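**January 20, 2021**

Gallora is taking bookings again! I got over there last week to have a look, and I'm happy to report that the old guest house on the Drarklow road is very much back in business, with eight rooms, a new boiler and a front door that finally closes without a shoulder behind it.

If you've lived here a while you'll remember it shut last June, when a pipe let go on the upper floor and the water came down through the ceiling of the breakfast room. I wrote it up back then and got more mail about it than about the school budget (you people love that place, and so do I, my cousin had her wedding supper there). Plenty of you figured it would end up as apartments.

Senthil Hegde, who bought the house from the Sternetach family, figured otherwise. He told me the plumbing took most of the summer and the plaster took most of the fall, and then there was a long stretch of waiting on a tile order that went to the wrong town. He laughed about it. I'm guessing he wasn't laughing in October.

The bathrooms were what I wanted to see, having stood in line for the one on the second floor more than once. Every room has its own now. Senthil's rule was that anything sound got to stay, so you get some mixes you wouldn't find in a catalog, like black marble running right into white along the same vanity, with mirrors in dark brown wood frames above it. I liked it a lot. The oval basin is a decent size too, and there's counter on the side of it for all your stuff, which anybody who has ever balanced a toothbrush on a toilet tank will appreciate. 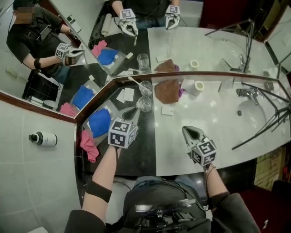

The daily tidy is the other thing people keep asking me about, so I asked. Rooms get done once a day, after 10, and you can hang the card on your door if you'd like to be left alone. Towels are folded and put back if you're staying on and swapped if you leave them in the tub. Glasses get replaced every day whether you used them or not. Your own things, Senthil says, get moved as little as possible and go back where they were. I'm a spreader (one night away and my side of the sink looks like a yard sale), so I found that comforting.

Rates start at $100 a night for the small rooms at the back, and breakfast is in there. The big corner room is higher, and it was already spoken for most weekends when I looked at the book. You can also take the whole house for a night for $1,025, and I know at least two families in town who are going to fight over that one when reunion time comes.

Breakfast is being brought up to the rooms on trays for now, with bread from Gbeho down the street. I had a slice of the seeded loaf while I was there, and then I had another one. Senthil hopes to get the breakfast room open by June, but the floor in there still needs sanding and he wouldn't swear to a date.

To book, stop by the desk or call and ask for extension 345. Somebody picks up until 8 in the evening. Parking is still behind the house, and the second turn is still the one you want. The first one goes into the neighbor's driveway, and she'd like me to mention that.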